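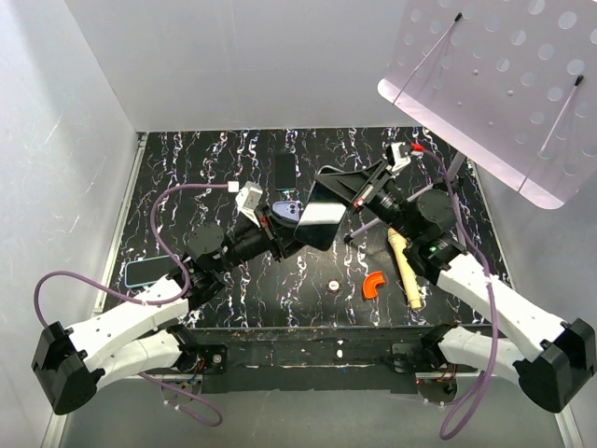

Chapter 2. The Road Act

Most of what gets called the music business happens in a van. Records come and go, radio picks things up and drops them, and the act that is still working after thirty years is usually the one that never stopped driving. So we start there. Contracts are chapter 3, publishing after that.

Our running case is Stenon, a country-rock five-piece put together by the fiddle player Henrik Brinkmann. First paid show, a feed store parking lot in Kotham. No agent. No merch. One amp borrowed and, per Brinkmann, returned late.

What you need from this chapter:
- how a guarantee differs from a door deal
- what a rider is for
- why fairs pay the way they do
- reading a settlement sheet without embarassing yourself

Guarantees and door deals

A guarantee is a flat fee. Rain, empty seats, a ballgame across town - the act gets paid. A door deal is a cut of ticket money, after costs. Plenty of shows mix them: guarantee against a percentage, whichever comes out higher.

Stenon's second April on the road, two offers for the same night. The Skosia, a club, 2000 dollars flat. Or a hall run by Sơn Lý, no guarantee, most of the door. They took the hall. It went well, gross of 3473 dollars, and after sound, security and rent their share still landed under the flat fee. Brinkmann's note in the tour book: "Full room, less money. Ask about costs FIRST."

Keep that one in mind. It comes back in the excercises.

Fairs

Different animal. A fair often books a grandstand act months out, pays a guarantee, and leans on gate admission, parking and food to make the night work. Some sell a separate grandstand ticket, some don't. The crowd is mixed: fans up front, families who wandered over, folks resting their feet. Set lists change to suit. Fewer slow numbers, the known song near the end, a hard stop because of the fireworks.

Phong Bùi booked Stenon for the Kotham fair, 18th August, after hearing them open for the singer Châu Ninh on her Mạch tour. Paid seats that night, 3014. Their biggest yet. 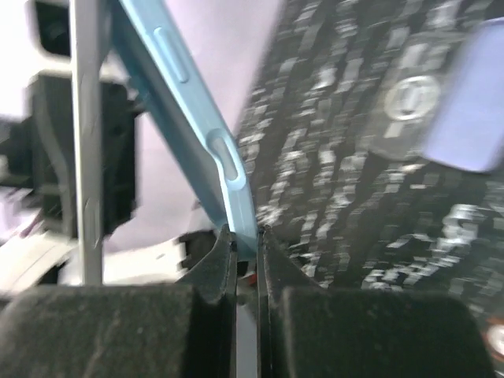 Who pays for the sound system at a fair show?

Usually the fair. It hires one company for the whole run, and each act sends its stage plot and input list ahead of time. Extra gear the act insists on may be charged back, so check the rider before anybody signs.

Next, the settlement sheet, line by line, using the one Mahmoud Nasr filled in as Stenon's road manager. Have a pencil handy.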